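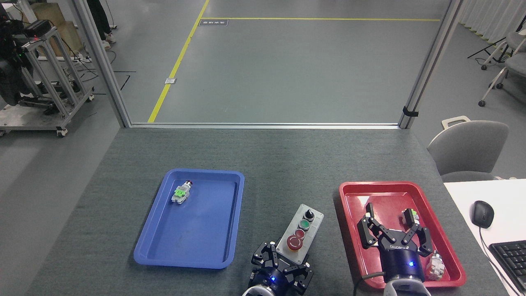 Does a policy trained on one part layout transfer if you move the trays?

Posted by plekow_bench

Hi all! We're training a two-arm setup to sort push-button components between trays, learning from teleoperated demonstrations. I have 100 demos so far and I'm thrilled with how well it does – as long as the trays stay put. Slide one a hand's width over and the success rate falls apart. The grasps look fine, they just happen where the part used to be. I read the Stiltmont write-up where they mixed up the layout during collection, and their results held up really nicely. Do I need thousands of demos for that, or can I get away with fewer if I vary things on purpose? Head camera only for now, no wrist cameras.

Dulska
Oh, this is such a fun problem, and you're closer than you think! What you're seeing is the policy memorizing arm positions. If the tray is always in the same spot, it can score well on your training data without looking very hard at the tray.

We ran almost exactly this comparison in February. Same task, same number of demos, two versions: one with a fixed layout and one where we moved both trays before every demo. The fixed one did great at home and got 5 out of 32 on shifted layouts. The varied one was a touch worse at home and got 27 out of 32 on the shifted ones. I reran it because I didn't believe it. So no, you don't need 3,000 demos. Try another 100 with the trays moved and turned each time, and drop the parts in at odd angles too (the ones lying on their sides are the hard ones). Include a few demos where the operator misses and regrasps. Those helped us a lot – the arm started recovering from near misses.

Also, keep a set of test layouts written down and never collect on them. Chalk marks or tape, whatever you have.

sonmez_fan
just get more data. we have over 3,000 and it works fine

Stiltmont_reader
Agree with Dulska, and I'd add wrist cameras before you collect the next batch. With only a head view, the gripper can hide the part right when you need to see it, and small parts near a tray rim are the worst for this. We added one per arm on the Sönmez task and our last-inch errors dropped right away. You'd have to retrain from scratch with the new views, but at 100 demos that's a small loss. Which policy are you using, by the way? If it predicts chunks of actions, try shorter chunks first. It takes an afternoon and you keep all your data.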